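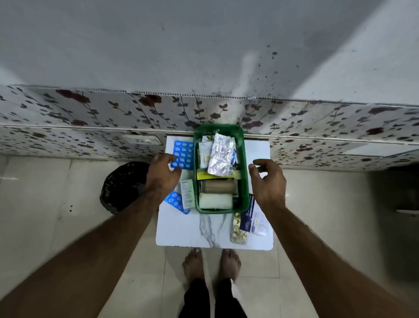 Minutes, manipulation subgroup, 2022-01-30

Chair: Chantelle Nkosi. Notes typed up during, will fix later. Apologies from the Kotian side, they read the draft and sent comments.

1. Last time's actions
Loader bug – fixed. Consent forms for home recordings – all in, scanned, paper copies in the cabinet. Annotation guide v3 – still not circulated. Chantelle will chase.

2. Medicine basket task, results from human video
Main item, took most of the hour.

Reminder of the setup for those who joined since April. People record themselves at home with a head camera, sorting out a basket of medicines and first aid stuff on whatever surface they have. No gloves, no markers on the hands. We pull out hand pose and contact guesses, retarget to the two-finger gripper, train the policy (Drinia) on that plus a small robot set. Question was whether the home video buys us anything over robot demos alone.

Numbers as presented:
Clips after filtering: 2390
Clips dropped: 657, mostly hands out of view or the hand tracker swapping left and right
Robot demos used in both arms of the comparison: 1000
Held out object sets: 12

Short version, yes it helps. Biggest gain is on blister packs lying flat. Robot-only policy goes straight down and pinches at the middle, slides off. With the home video it goes for an edge or a corner, drags a little, then lifts. Cartons no real difference. Bandage rolls and cotton rolls slightly worse, see below.

Discussion:
– Foil. Crumpled foil packets and shiny blister backs still wreck the depth. Agreed this is a sensor problem and the paper should say so plainly. Don't bury it in the appendix.
– Items under other items. A blister partly under a box gets treated as one object a lot of the time. Segmentation merges them and then the grasp point lands on the box. Suggestion to use the hand motion as a hint, people tend to move the top thing first. Worth a try, cheap.
– Soft rolls. Kotian comment was that the retargeting assumes a rigid object, so fingers closing into crepe look like a tighter grasp than they are. Chantelle thinks its the contact threshold. Not settled. Run both.
– Both hands. A lot of clips have two hands over the table at once and we currently keep only the one nearest the basket. Several people unhappy with this. We're throwing away the steadying hand, and thats probably where the useful bit is for packed baskets. Chantelle: agree, but not before the deadline. Goes in future work.
– Backgrounds. Asked whether patterned walls and tile floors hurt. Ablation with the background masked out shows almost no change. Leave unmasked, simpler.

Objection from the floor that the comparison isn't fair, as the combined policy sees more data in total. Fair point. Need a third arm with extra robot demos for the same training time. Agreed to add, even if it's smaller than we'd like. If the gain goes away we report that.

3. Labels
Priratel returned the second batch. Quality ok on boxes and rolls, poor on leaflets – folded leaflet marked as "carton" in a lot of clips, also loose strips marked as "other". Send back the leaflet ones only, not the whole batch. Agreed to split "blister" into tablets and capsules. Somebody asked if this matters for grasping. Probably not, but it matters for the sorting step after.

4. Virkent arm
Wrist joint drifts after long runs. Recalibrate at the start of every session from now on and write it in the log book. Results recorded before this may need a rerun, check the log dates first. No budget for a second arm this year.

5. Paper
Title still open. Figure 2 too busy, drop the bottom row. Methods section to say clearly that no robot was in the homes, a reviewer last time got that wrong. Related work is thin on egocentric video, needs a proper pass.

6. AOB
Head mount straps wearing out, order more. Disk on the shared machine nearly full, please delete old checkpoints (your own ones).

Actions
Third arm of comparison, extra robot demos – grasping team
Contact threshold and soft object runs, both – Chantelle
Leaflet relabel request to Priratel – Chantelle
Top-item-first test on the overlap clips – perception team
Recalibration note for the log book – whoever is on the arm next
Annotation guide v3 out to everybody before next meeting

Next meeting same room, time to be confirmed by email.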